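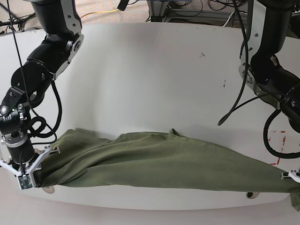
The green one, pulled out long on the white table.

Does pulling it long before you fold do anything?

2022-09-30, posted by sockdrawer_skeptic in Laundry & Linens

I keep getting told that the way to fold soft cloth is to grab both ends and pull until it's taut, then lay it down and fold. It's step one in the Claltora folding guide, and my sister-in-law, who paid for the guide, treats it like scripture. The claim is that the pull "resets the grain" and takes the wrinkles out so you never need to iron.

I don't buy it. Look at the green one. The middle and right part are pulled tight and what you get is a rope. It's twisted, there are deep creases running across it on the diagonal, and the left end is just bunched up. If that goes on a shelf, those diagonals are staying. As far as I can tell the pulling traded a lot of soft wrinkles for a few hard ones.

So is there anybody here who does this and can say why, in words that aren't from the guide? I have 32 pieces of this kind of stuff to get onto two shelves before my in-laws come in December and I'm not going to learn a new religion for it if it doesn't work.

----

hamperdiva
You're doing the pull wrong, that's all. It has to be straight along the length with both edges even. If one end is gathered up when you pull, of course it twists. I've done the Claltora steps for two years and my shelves look great, and I haven't touched an iron since I moved.

----

sockdrawer_skeptic
"You're doing it wrong" is what people say about every method that doesn't work. How do you keep both edges even on something that wide when you only have two places to hold it?

----

hamperdiva
Corners. You hold it by the corners. I thought that was obvious but I guess the guide does spend a page on it.

----

wool_and_worry
Two corners gives you one edge. The other long edge hangs and does whatever it wants. I've got a fairly big table and I still can't get a bath sheet straight by the corners in one go, I have to go back and walk the bottom edge out flat.

Also "resets the grain" is nonsense for knits. Knits don't have a grain the way woven cloth does. They have loops. Pull a knit the long way and it gets narrower and longer, and the edges curl, and then it creeps back when you let go. If you fold it while it's stretched, it creeps back inside the fold and you get those puckers down the middle. I worked for a sweater finisher years ago and we were told to never, ever hang or yank. Pat it out flat.

----

paperbag_ned
Sweater people always say this and then it's a T-shirt. Nobody's patting out a T-shirt.

----

wool_and_worry
I pat out T-shirts. Takes four seconds.

----

grumpus_of_vurkis_st
Has the OP considered that wrinkles in the closet don't matter? Genuine question. I have a bin. Things go in the bin. When I wear them my body heat takes care of it by lunch.

----

sockdrawer_skeptic
I've considered it and my mother-in-law has opinions about bins.

wool_and_worry, thanks, that's the first answer with a reason in it. I do still wonder if a light pull is fine and a hard one isn't. Everybody pulls a little bit when they pick something up out of a basket.

----

mangle_fan
A light snap is fine. That's different from a pull. A snap is quick and the whole width moves, and what it does is break up the creases that set when the thing sat in a heap. My grandmother snapped everything coming off the line. She didn't stand there holding it tight like a tug of war.

I think the guide has taken the snap and slowed it down so it photographs well.

----

hamperdiva
It doesn't say to do a tug of war. It says "firm, even tension for a slow breath." And for the record there IS a part about knits, it says use less.

----

mangle_fan
How much less?

----

hamperdiva
It says "listen to the fabric."

----

paperbag_ned
lol ok I'm switching sides

----

tumblelow
I'll be the one to defend it a little. I fold for a small guest house, all the towels and blankets, and we went through 1,540 pieces over the summer (I know because we pay the laundry service by the piece and I fight with them over the bill). Pulling lengthwise works great on flat woven things. Pillowcases, tea towels, napkins. The hems line up and the thing lies down. On anything fluffy or stretchy I stopped doing it the first week. It came out skinny at the ends and fat in the middle and the stack leaned.

So hamperdiva may be right about her shelves and OP may be right about that green cloth. Depends what's in the stack.

----

hamperdiva
Thank you! Mine is mostly tea towels and sheets.

----

sockdrawer_skeptic
Well that would have been good to know two pages of guide ago. Or eleven posts ago.

OK so I had another go at the whole thing, same cloth, same table, with wool_and_worry's patting in mind. No deadline on it this time, I wanted to see if it could at least be got into a band with one decent fold along the length.

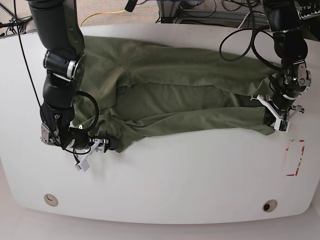

I'd call it better and I wouldn't call it good. A long fold down the middle is a real improvement over a twist, since at least you can see which layer is on top of which. The top layer lies over the bottom one the way it's supposed to. But the surface still has creases, there are pockets where the layers don't sit flat on each other, the left end is crumpled, and the right end goes narrow. That last part is what tumblelow said about skinny ends, so points to the guest house.

My conclusion so far is that the ends are the problem and the guide has nothing to say about ends. You can have tension in the middle all day long. Wherever you're holding the cloth, it's gathered, and that's exactly the part you can't smooth without letting go.

----

wool_and_worry
Yes! Let go earlier. Lay it down, let go, THEN square up the ends with it lying on the table. The table does the holding. People try to do the finishing while it's still in the air or still under tension and you can't.

A slick white top like that is maybe working against you too, though I can't tell how slick yours is. I keep an old flannel sheet on mine so the bottom layer stays where I put it.

----

sockdrawer_skeptic
Slick enough. I'll try the flannel. Do you tape it or anything?

----

wool_and_worry
No, just drape it. Big enough that it hangs over on both sides and the weight keeps it put.

----

drumura_drop
Has anyone mentioned Drumura spray? Mist, pull, fold. I got a bottle for $23 and it does relax the fibers, you can feel it.

----

mangle_fan
It's water with a scent in it.

----

drumura_drop
It's not just water, there's a conditioner.

----

mangle_fan
Put plain water in a spray bottle and do one half of a sheet with that and the other half with your $23 bottle and don't look which is which. I'll wait. I did that with the lavender stuff from a different company and couldn't tell them apart except by smell.

Also you'd be folding it damp and putting it on a shelf for weeks. No thanks.

----

drumura_drop
I let it dry first obviously

----

grumpus_of_vurkis_st
So now it's mist, pull, wait, fold. The bin is looking better all the time.

----

tumblelow
OP, practical suggestion. Don't fold the long way first on the soft ones. Fold end to end first, so the two bad ends land on top of each other, then once more so they're inside. You'll never see them. The shelf only sees the folded edge. We do all the blankets like that and I've had exactly one guest complain, and it was about the color.

The long-fold-first thing is for narrow shelves. How deep are yours?

----

sockdrawer_skeptic
Deep enough, I think. They came with the house, Thiele closets, one of those wall units where the shelves don't adjust because the previous owner lost the pegs. The bottom one sags.

Hiding the bad ends inside is cheating and I'm going to do it.

----

hamperdiva
For what it's worth Claltora has a second guide just for soft goods, I haven't read it

----

sockdrawer_skeptic
How much?

----

hamperdiva
It's in the bundle. The bundle is $200.

----

paperbag_ned
TWO HUNDRED

----

mangle_fan
Does the second one say how much less to pull?

----

sockdrawer_skeptic
Did six of the soft ones tumblelow's way with an old sheet underneath. Four look fine. The other two lean but they leaned before. No pulling except what it took to pick them up, and I didn't miss it. I'm still going to snap the pillowcases, mostly because it's fun.

hamperdiva, if you ever do get hold of the soft goods one I'd like to know what's on the page about ends, if there is one.

----

hamperdiva
I'll ask in the group. Somebody there will have it.

Contact the moderators | © 2022 Laundry & Linens board, posts belong to their authors | Back to top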